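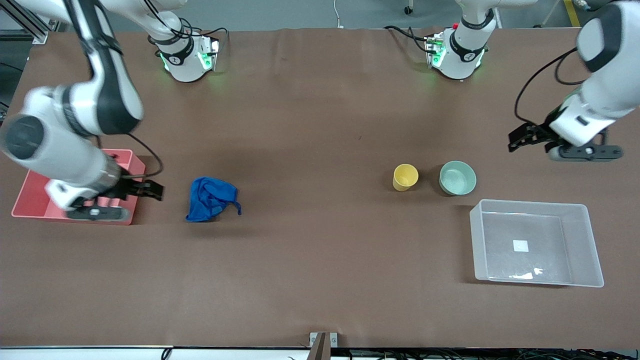 Dec 10, 2022

Up at seven. Cleared the side counter before breakfast and relaid the long table with the brown sheet. The old sheet had taken a ring from a coffee pot that wouldn't lift with soap or with vinegar, and I gave up on it in June.

Table setting for the cabin kit, second pass. Pink tray at the left. The blue cloth went down unfolded again. Igor wants it in quarters under the tray, corners squared. I prefer it loose and to the side, where it can be picked up with one hand. A folded cloth under a tray slides on a smooth surface and takes the tray with it. Tested this on the kitchen counter on Thursday with a full glass and had to mop.

Yellow cup stays on the right, upright. Stored upside down, the cups trap moisture and smell of cupboard by the next morning.

Sheila Hartley called at 10:30 about the Lisness order. They can supply the trays in pink or gray, minimum 64 per color. I asked for the wall height in writing. The catalog gives the outside dimension only, and the Trullent boxes have a divider that fouls on anything taller than the old ones. She will send a drawing.

Washed the spare cloths at 60, short spin. The blue bleeds a little on the first wash, so they went in alone. Shrinkage on the long side was 2 cm, which puts them under the size on the sheet. Either the sheet changes or we buy the next size up. Left a note for Floor.

Lunch: soup, rye bread, the last of the Havlíček mustard.

Afternoon on the packing list. Order is now tray, cloth, cup, then the small items in their bag. Estíbaliz wants the cup first, inside the cloth, to save the paper wrap. Will try it with 3 boxes and send them to Skurnenport by ordinary post.

Still to do: label stock, new sponge, scale battery. Check the hinge on the tall cupboard.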